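From: Nazanin Bahrami
To: Ostside residents list
Date: January 11, 2023
Subject: Re: [ostside] Hard water and the kettle question

Dear all,

Thank you for the many answers to my first message. I will reply to Tsuji's points in order, so that people who read only in the evening can follow.

> Nazanin, before you spend money on a softener, please check
> what is really in your water. The number on the Skotamico
> bill is an average for the whole district and Ostside gets
> its water from two different wells. Also I don't believe the
> filter jug does anything for limescale after the first two
> weeks. We had one and the kettle looked the same as before.
> Is your white layer also on the cold tap, or only where the
> water is heated?
> Tsuji

The layer is on both, but it is much thicker where the water is heated. On the cold tap I can remove it with a cloth and a little vinegar. In the kettle it comes off in flakes, and they swim in the tea, which my mother-in-law does not forgive.

About the number on the bill, you are right and I did not know this. I called Skotamico on Monday and waited a long time, but the lady was friendly. She said the second well was connected last June, and that is the same month when I began to notice the problem. She can send the values for our street by post if one gives the meter number. My reference for this request is 677, if somebody wants to mention it and save the explanation.

About the jug, I have a different experience. With ours the tea has no skin on top for the first three weeks, then it comes back. The cartridges from Nosta come four in a box, so one box would last us twelve weeks. It is not cheap when the family is big. For a person who lives alone and drinks two cups a day it can be a good solution - for us I am not sure.

Now the softener. I received one offer for the whole house, and the price is 3867 with installation. The other firm said 4000 but this includes the first two years of salt and one visit per year. I do not understand yet how much salt such a machine needs, so I cannot compare them well. If you have one at home, please write how many bags you buy in a year and where you keep them. Our cellar is damp and I am afraid that the salt becomes one big stone.
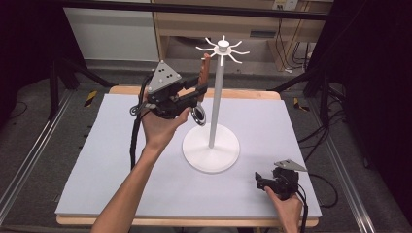

One more thing about cleaning. Several people recommended citric acid and I tried it on Sunday. You must use it with cold water and leave it to stand, because if you boil it, it can make another kind of deposit that is even harder to remove. I used two spoons for a full kettle and left it for one hour. It worked better than vinegar and the kitchen did not smell. For the shower head I put the same mixture in a plastic bag and tied the bag around it overnight.

I did not try it on the coffee machine. The instructions say only the original product, and it is still under guarantee.

When the letter from Skotamico comes I will type the values here. Please tell me also if your house is on the upper side of the street, I suspect it is different there.

Kind regards,
Nazanin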